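Visit to the Flekarton paper works, Ostow
17 October 2018

The works is a 4 minute walk from Ostow station, past the bus yard. I had signed up for the morning tour, which was limited to 18 people. We got visitor badges and earplugs at the gate and left our coats in the canteen.

**Pulp and reels**

Flekarton buys its pulp in bales and does not make its own. The bales go up a conveyor into a tank that sounds like a very large washing machine. You can't see much of the paper machine itself because of the hoods, but at the far end the sheet comes out and is wound onto reels. A finished reel weighs 3,000 kilos. The guide let us put a hand on one that had been standing since the night before – harder than I expected, like touching a tree.

**Bag hall**

This was the part I had come for. The hall has two lines, and only the one for twisted handles was running. Paper is fed from the roll, folded into a tube, glued, cut and given its bottom fold. Handles are made on a side unit and glued in on a paper patch. The line turns out 200 bags a minute when nothing jams. It jammed twice while we stood there, and both times the operator had it going again before the guide finished explaining.

White bags are most of the winter work. Orders for December are closed by now, and the last of them were on pallets by the loading door, marked for Ivgate and Doãn.

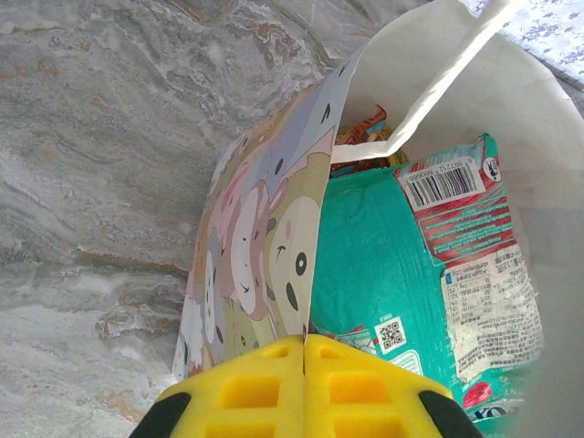
Bujar Kolev asked whether a white bag can go in with ordinary paper recycling, and whether the handle has to come off first. The guide's answer was that the handle can stay on if it is paper, and that laminated bags are the ones to keep out.

**Practical notes**

- The tour is free but you have to book by phone.
- Closed shoes only. One man in sandals was turned back.
- Stairs in the pulp building are steep and there is no elevator.
- Canteen coffee is included. The soup is extra – bean soup on my visit, and decent.

The shop by the gate sells offcuts by weight, cash only.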